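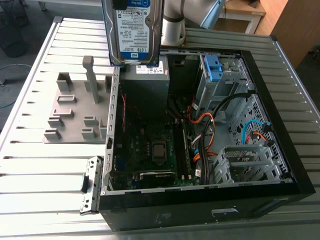
The Drukum Saga is the complete run of Petek's small-town fantasy series in one boxed set, and we have wanted to stock it at Gridero since the first single volume came through the shop. It has a drowned village that surfaces every November, a ferry that will only carry people who owe somebody something, and a records office where the town's ghosts are kept on file. That last one is our favorite. The dead of Drukum aren't stuck in lockets or mirrors. In the later books they live in office equipment, and there is one terrific chapter in which the heroine takes the side panel off an old black computer tower to talk to her great-aunt, who has settled into the hard disk. It's a plain WD Blue, 1.0TB, the same sort of drive you might have in a machine at home, and the great-aunt complains bitterly that she was promised something roomier!

What you get

Four hardcovers in a stiff slipcase, 1844 pages altogether. The paper is cream, heavy enough that the print doesn't show through, and every volume has a sewn binding and a ribbon. We left a copy of book two open on the counter for most of a month (it was being read between customers, a few pages at a time) and the spine still closes flat. The slipcase has a thumb notch on both sides, so left-handed readers can get the books out without shaking the whole thing upside down.

The books, in reading order

Book one, The Ferry Debt. The shortest at 406 pages and the fastest. A surveyor comes to Drukum to measure the lake and finds that the numbers change when she writes them down. If you only like your fantasy with a mystery running through it, you'll be happy here.

Book two, Salt for the Door. Darker, and slower to get going. Stay with it until the wedding. The wedding is worth every page of fog and family argument that comes first.

Book three, The Filing of the Dead. The records office book. Funny, very sad in the middle, and the one people come back to the shop wanting to talk about. The great-aunt turns up here.

Book four, Low Water. The village surfaces and doesn't go back down. Some readers find the ending too open. We love it, and we've had some cheerful disagreements across the counter about what the bell means.

Is there romance?

Yes, a slow one, and it starts late in book one. It never pushes the plot off the road. The two of them are grown-ups with jobs who talk to each other, and when they fall out it's over something that matters. There is nothing very explicit in any of the four.

Is it scary?

In places. The ferry chapters are creepy and there is a drowning in book two that stays with you. We'd say fine for older teens who already read adult fantasy. The dog lives.

The extras

The set includes a fold-out map of the lake at high and low water, printed on both sides, and a 182-page companion paperback with two short stories and the full text of the town bylaws. The bylaws sound like a joke extra, and they are partly that, but read them after book three and you'll spot at least one thing the heroine should have known all along. Please don't read them first! The second short story gives away who rings the bell.

The edition

This is the Drester printing, limited to 1180 sets. The text is the revised one, with the missing letter put back in at the end of book two and the muddle over the surveyor's age cleared up. Readers who own the old paperbacks have asked whether the change is big enough to matter. The letter runs to three pages and it made one of us put the book down and go for a walk, so we'd say yes.

The map and companion are not sold separately. Volumes can't be split from the set.

Shipping and care

Sets ship from 3/1/25 in a double-walled box with corner guards. The full set is heavy, so give it a lower shelf. If a slipcase reaches you with a crushed corner, write to us with your order number and we'll send another slipcase. You can keep reading in the meantime.

Gift wrap is available at checkout, in dark green or plain brown.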